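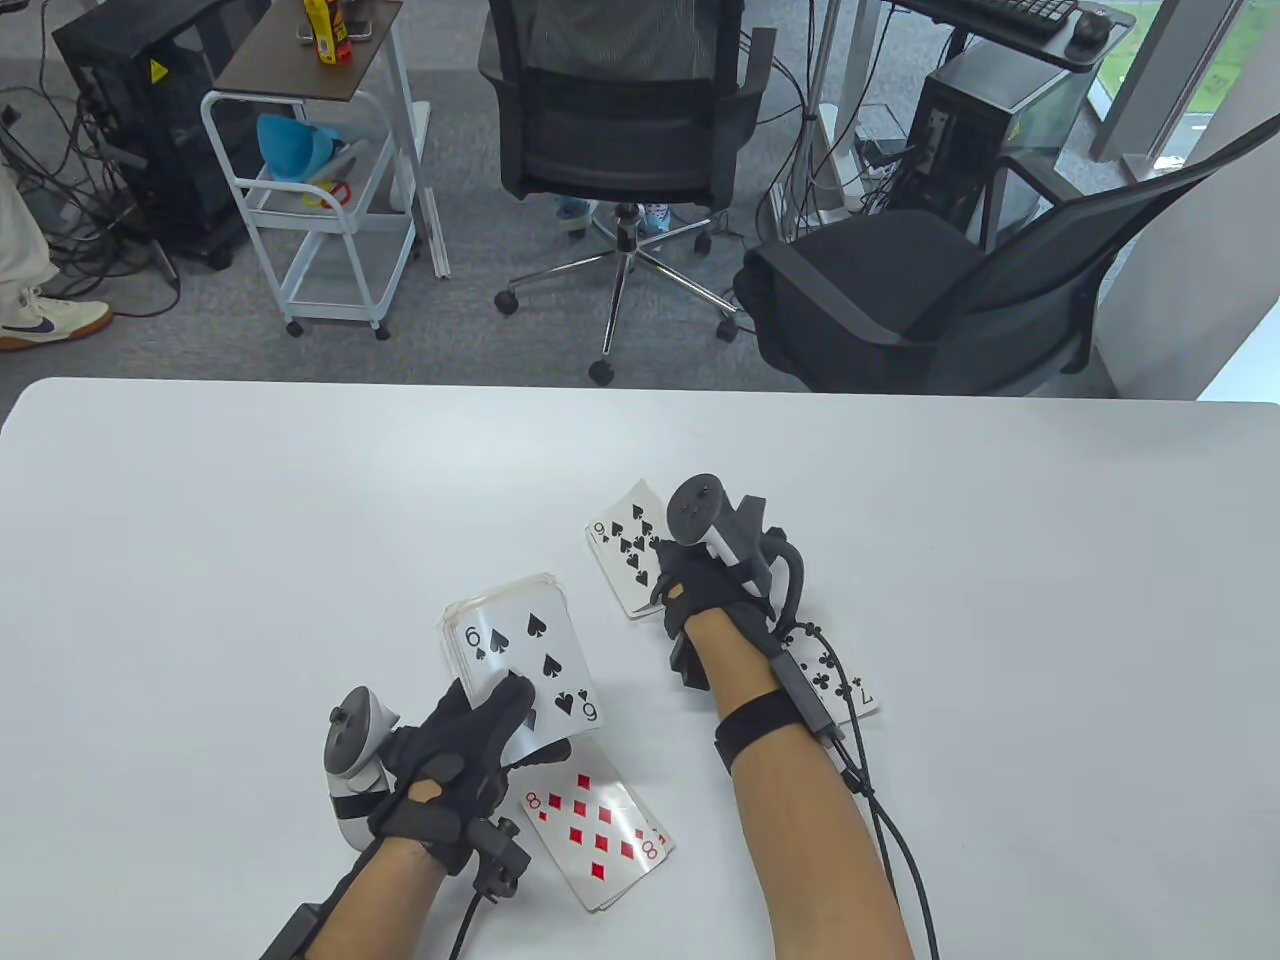 6 July 2026
By Yen-ting Tsang

Half the people at Varkdale now teach the machines instead of doing the job by hand, so my tips page has changed too. Used to be all about box cutters and tape. Now it's wrists. We got 62 of these put in my inbox since December, here are the ones that held up. First one, cables. Run them off to your dominant side and down over the table edge before you pick anything up. With a cable coming off each wrist you will drag a card, a lid, a spoon, whatever you had laid out. A white tabletop helps, dark cards pips and black gloves both show up fine on it.

Gloves. Thin liner underneath if you sweat. Turn them inside out at lunch, hang them, dont ball them up in a drawer. Straps snug over the back of the hand, one finger should still slide under.

Cards are harder than boxes. Old soft deck beats a new slick one. Fabric fingertips can't get under a flat card, so press, slide it toward you, let the edge lift. Or take it to the table edge. Don't pinch at it ten times, you'll just get annoyed.

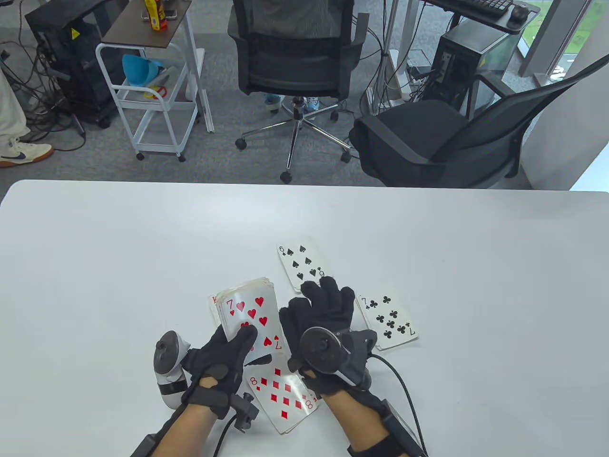
Deck in the left, right hand free to place.

Breaks. Stop after 22 minutes, shake out the forearms. Fu on the early shift sets a kitchen timer because the one in the software is easy to ignore.

Floor. Bags and cups away from the computer towers. Cords behind people's feet, never in front. Velcro ties, not zip ties, you'll be undoing them again by Thurs– by next setup anyway.

Now the part people write in about. Packing went from 6 to a table down to two. The rest moved over to hand work like this or to checking what the arms got wrong. Pay stayed the same at our place. Less lifting, more neck ache. Ask for a chair that goes low enough and ask early, they run out. And write down your own tricks before you switch over, the new people need them and the manual hasnt got any.

COMMENTS

Wendier: the liner tip saved my knuckles, thx. Any brand?

packer_lou: We went through the same at Zorgate. I miss the boxes tbh. My back doesn't

Gail T.: Chalk on the fingertips?? works for me but it gets on everything

Contact | © Varkdale Shop Tips | Back to top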